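Where Does the Stuff Go? Storage and Clutter in Shared Student Workrooms

Final project report, Design for Everyday Spaces
Submitted 30 December 2024

1. Background

Every shared workroom on campus has a shelf that belongs to no one. Ours holds a kettle without a lid, half a bicycle pump and a folder marked URGENT from a course that is no longer taught. When our group was asked to pick a problem in the built environment, we voted for this shelf over two more ambitious topics, partly from conviction and partly because it was raining and the shelf was indoors.

The project asked a small question. When people share a room, what makes them put things back? We looked at three rooms: the print room in Thibodeau Hall, the model-making room downstairs from it, and the student workshop at Drudstead, a bus ride away. All three have rules on the wall. The Drudstead rules are laminated, and somebody has stacked boxes in front of them.

2. Method

We visited each room once a day over the same two weeks in July, early in the evening, and wrote down every object that was not in its labeled place. An object counted as "out" if it had a labeled home and was somewhere else. Objects with no labeled home went on a separate list, which we called the orphans. This list grew faster than we had planned for and took up a second notebook.

We also put up a short survey. We handed out 300 paper forms and got 147 back, a response rate we are proud of, considering that we left them next to a printer and some were certainly used as scrap. Two came back with shopping lists on the reverse. We counted those, as the front side had been filled in properly.

Halfway through the first week we changed one thing in each room. Thibodeau got new labels with drawings on them. The model-making room got fewer containers, but larger ones. Drudstead got nothing and served as our comparison, although we did move the boxes so that the rules could be read. Strictly speaking this was an intervention. They were back the next day.

3. Results

Across all visits we logged 298 objects out of place. The Thibodeau labels made very little difference. People admired the drawings, and one survey form praised the stapler in particular, but the real stapler continued to live on the windowsill.

The larger containers did better. In the model-making room, the number of objects out of place dropped by 40 percent after the change. Our explanation is simple laziness, and we include ourselves. A small box with a lid asks you to stop, open, sort and close. A big open one asks you to let go of something while walking past.

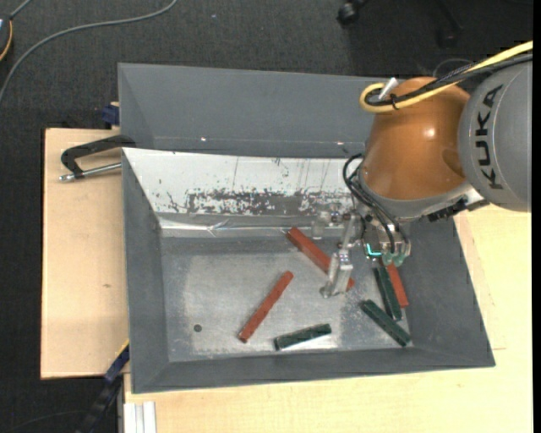

One of the survey forms, unsigned, took the opposite view and used both margins to do it. Big bins are where things go to be forgotten, the writer said, and anyone who has had to dig for the good scissors the night before a deadline would know that a tidy room and a useful room are two separate matters. The form went on to propose hooks. It then proposed a particular kind of hook, with a sketch.

We have to admit that this is a fair point. Our method measured whether things were put away, and it had no way of measuring whether they could be found again. We tried to patch this in the second week by timing each other looking for the good scissors, but by then we all knew where they were.

4. What the commercial systems offer

We read the catalogs of two storage suppliers, Flastum and Wultulia. Flastum sells modular drawers that lock together and, judging by the one set in Thibodeau, stay locked together whether you like it or not. Wultulia sells open tubs in five sizes at prices a student society could manage. Neither catalog shows a room with any people in it, and our data suggest this is wise.

5. Recommendations

For rooms with many users and few tools, we recommend open containers, with hooks for the handful of things everyone wants at once. The orphans should be reviewed at the end of each term and either given a label or given away. We would also suggest taping the rules to the door, where stacking boxes is at least more difficult.

With more time, we would repeat the visits during exam weeks – July is a quiet month and flatters everybody. The kettle is still on the shelf. We found the lid at Drudstead, but it belongs to a different kettle.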